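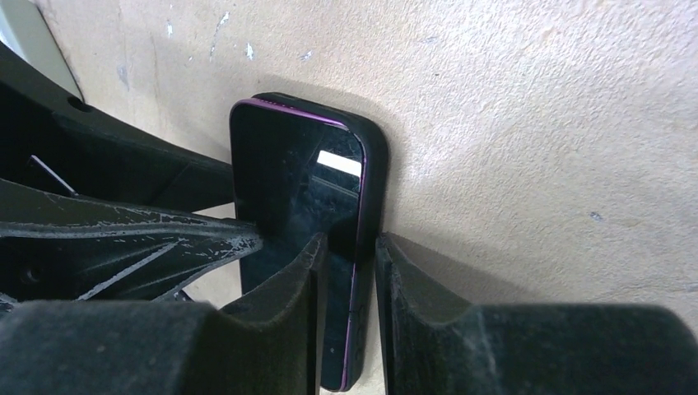

Two months of leaving the phone on the table

I moved to a smaller apartment in January, and the bedroom has one outlet that works. It is behind the dresser. To charge my phone at night I would have had to pull the dresser out or run a cord across the floor, so I started leaving the phone in the kitchen. I didn't plan it as a project. I have read plenty of posts by people who gave up their phones for a month and learned to bake, and I never finished any of them.

Still, it has been two months and some things are different, so I am writing them down.

Waking up

The first problem was the alarm. I could hear the phone from the bedroom if the door was open, but then I also heard the refrigerator, which is old and shudders when it shuts off. I bought a Rantala alarm clock from the hardware store on my street. It has a dial, two hands and a switch on the back. It ticks. For the first week the tick kept me up and I put the clock in a drawer with some sweaters, where I could still hear the alarm but not the ticking. Now it sits on the dresser and I don't notice it.

The alarm can't be set very exactly. If I set it for 6:30 it goes off somewhere between 6:20 and 6:40. I set it early and get up when it rings. There is no snooze button, and I used to hit snooze at least three times on the phone, so I am getting up earlier than I did in the old place without going to bed any earlier. I am a little more tired in the afternoon. I haven't fixed that.

Reading in bed

I used to read the news in bed until I fell asleep with the light on. Now I read books, or I try to. The first one was a history of canal building that I had carried through three moves without opening. I got 60 pages in and gave it to the library sale. Life is short and there were a lot of locks in it.

After that I went to paperback mysteries. There is a used bookstore called Kumgate near the bus station that sells them by the bag, and the bags are stapled shut so you can't pick. I have had good luck with this. One bag had the second and fourth books in a series and no others, and I read them in that order and followed the plot fine.

My lamp was wrong for reading. It was a ceiling-facing floor lamp that lit the whole room evenly and the page not very well. I got a Flosen clip light for the headboard. The clip is strong and it left a dent in the wood, so if you care about your headboard, put a piece of felt under it. The neck droops when it is stretched all the way out. Bent in half, it stays where you put it.

Lists

I didn't expect to miss the notes app. I think of most of the things I need to do right after I turn off the light. For years I would pick up the phone, type "dentist" or "trash bags," and then look at something else for half an hour.

I keep a pad and a pencil next to the bed now. It's a Mirnetti pad, 200 sheets, glued across the top. The pages tear off cleanly most of the time. I write in the dark and can read maybe half of it in the morning. Last week's best note said either "call bank" or "cold beans." I called the bank and they had nothing for me.

In the morning I tear off the page and take it to the kitchen. If something on it matters, it goes on the calendar on the wall. If it doesn't, it goes in the recycling. I have ended up doing fewer of the things on my lists but I finish the ones I start, which is probably the same amount of work overall.

The evenings

The part that took longest was the hour before bed. I would walk to the kitchen for water and come back twenty minutes later. The kitchen table is on the way to everything in this apartment. I tried keeping the phone in a cupboard, but then I left for work without it, and I had to take the bus back to get it. So it went back on the table, and I just drink my water earlier.

Some nights I do sit down and look at it. I don't have a rule about that. If I want to watch something or write to my sister, I sit in a kitchen chair and do it there. The chairs are hard and came with the apartment, and I don't stay long.

I also fixed the hem on a pair of work pants, sorted the box of cables that I had labeled "sort," and learned that the radiator can be turned down with pliers. None of those took a whole evening.

What I would tell someone who wants to try it

Get the clock first. If you don't have a clock you will bring the phone back in by the third night, and it will stay there.

Tell the people who might call you late. My mother had been used to getting an answer at eleven at night, and the first time she didn't, she called my sister, who called me, and I didn't answer that either. Now my ringer is turned all the way up and the bedroom door stays open a few inches.

Put the book on the bed in the afternoon. It sounds silly, but if it is on the shelf I don't get up for it.

I am getting an electrician in to look at the dead outlets next month. I need one for the vacuum anyway. I will probably leave the charger in the kitchen, and the next thing I want to deal with is the refrigerator.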